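## 3. Your first wash with the Drallov

Time for the fun part! Once the hoses are tight and the feet are level, you're ready to run a load.

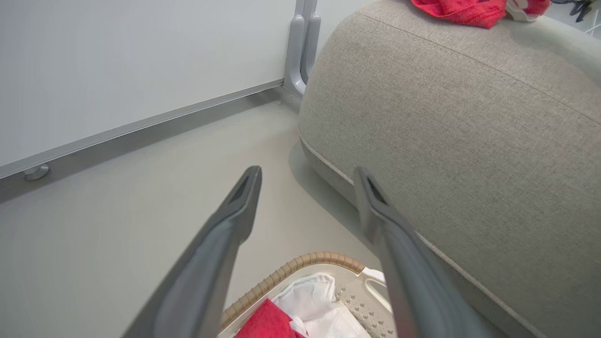 1. Open the tap fully and press **Power**. The display lights up and shows the last program used.
2. Turn the dial to **Quick** (it's a great one to start with, and the drum is surprisingly quiet).
3. Pour detergent into drawer 2, up to the 100 ml line.
4. Close the door until it clicks, then hold **Start** for 3 seconds.

**Note:** Keep reds and whites in separate loads for the first few washes, even on cold.

**Caution:** The door stays locked while the drum is draining. Don't pull on it! Wait for the lock light to go out.

If the display shows E7, check the drain hose for a kink and press **Start** again.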